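Progress report: long-haul seat comfort study
Prepared by Asanka Cassim for Dellumico
Reporting period: January to end of period two

1. Work completed

The passenger questionnaire closed with 1,328 usable returns. All of them come from economy cabins on flights of more than eight hours. Returns missing a seat row or an aircraft type were removed before coding.

Coding of the free-text comments is finished. Each comment was given one main topic: width at the armrest, width at the shoulder, legroom, recline, cushion, or other. Anikó Medve coded a second set of 200 comments without sight of the first codes. The two coders differed on 14 of these, mostly where a passenger wrote "narrow" and did not say which part of the seat was meant. Those comments are now held under a separate code.

Seat measurement is under way at the Zasutbridge site. Width is taken between the inner faces of the armrests, at the front, middle and rear of the cushion. Legroom is taken from the backrest to the seat in front at knee height, first with the front seat upright and then with it fully reclined.
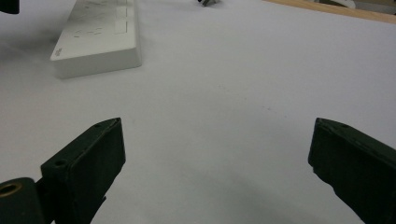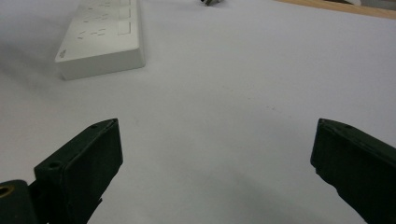
Will the study rank airlines by seat width?
Results will be given by seat model and row spacing. The same airline often flies several cabin layouts on one route, and a single figure per airline would hide the differences between them.

2. Early findings

Recline of the seat in front is the most common main topic in the coded comments. Width at the armrest is second. Passengers in window seats report shoulder width more often than passengers in aisle seats, and the curve of the cabin wall is mentioned in many of their comments. These findings are provisional until the measurements have been matched to the returns.

3. Delays

The Lindqvist seat rows arrived without their floor track. Legroom on these rows cannot be measured until the track is fitted, as spacing set by hand does not hold when the seat is loaded. Width measurement on the same rows is not affected. The Lumetti rows are complete.

4. Budget

Spending is within the approved amount. The travel line is underspent and we request permission to move the balance to equipment, to cover the missing track.

5. Next period

Fit the track and measure the remaining rows. Match 189 returns that give an aircraft type but an unclear seat row. Send the draft tables to Dellumico for comment by Sat 7 August.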